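Reseña: el organizador giratorio Olel para armarios altos, después de unos meses de uso

Llevaba desde febrero queriendo escribir sobre este cacharro y entre unas cosas y otras se me ha ido pasando el año. Lo compré en Findimo, donde entro a por un colador y salgo con cuatro cosas más (mi hermana me tiene prohibido abrir la página los domingos), y lo puse en el armario de arriba, el que está junto a la campana, que era una auténtica vergüenza. Tenía allí comino por triplicado, una bolsa de lentejas rojas abierta y cerrada con una pinza de la ropa, y al fondo del todo un bote de tahini caducado que prefiero no recordar.

El Olel es una bandeja redonda de dos pisos que gira sobre una base con rodamiento. Ya está, no tiene más misterio, y precisamente por eso me gusta tanto. Se monta sin herramientas: se encaja la columna central, se pone el piso de arriba y se aprieta una palomilla. Las instrucciones vienen en cinco idiomas y en ninguno se entiende el dibujo del tercer paso, pero lo sacas por lógica, de verdad que sí.

Yo mido lo que mido, que es poco, y a la balda de arriba siempre he llegado de puntillas y a tientas. Antes, para sacar el pimentón, tenía que bajar primero todo lo de delante, dejarlo en la encimera y volver a subirlo después. Ahora le doy un empujoncito con el dedo y lo del fondo se viene delante. ¡Una alegría de verdad! Hasta cocino más variado, porque veo lo que tengo – el zumaque llevaba años en casa sin que yo lo supiera.

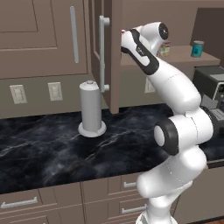 Eso sí, medid bien antes de comprar. La altura entre baldas importa mucho más que el ancho, y con el segundo piso puesto los botes altos no caben. En mi caso tuve que bajar la balda un agujero, que fue un momento, pero si las vuestras son fijas yo miraría el modelo de un solo piso. Y contad también con las bisagras, que por dentro se comen un trocito de hueco justo donde la bandeja tiene que pasar. La mía rozaba al principio y la corrí un poco hacia la izquierda.

Cengiz Tokgöz, que fue quien me lo recomendó, tiene el de la marca Kandasamy y está encantado. Lo probé en su casa una tarde que nos invitó a cenar y gira más suave, eso hay que reconocerlo, pero el borde es bajito y a la que le das con un poco de ganas sale volando el orégano. El Olel tiene un reborde más alto y los botes se quedan en su sitio. También estuve mirando el Omar, muy bonito, de bambú, aunque me echó para atrás tener que secarlo enseguida cada vez que se derrama algo. En mi cocina se derrama algo siempre.

Lo que menos me convence es la limpieza. Entre la base y el plato se cuela harina, y para quitarla hay que desmontarlo entero. Yo lo hago cada par de meses con un pincel viejo y un paño húmedo. El aceite tampoco lo pongo ahí, lo tengo abajo en su bandeja de toda la vida.

¿Lo volvería a comprar? Sí, y de hecho he pedido otro para el armario del baño, a ver si pongo orden en las cremas. Ya os contaré.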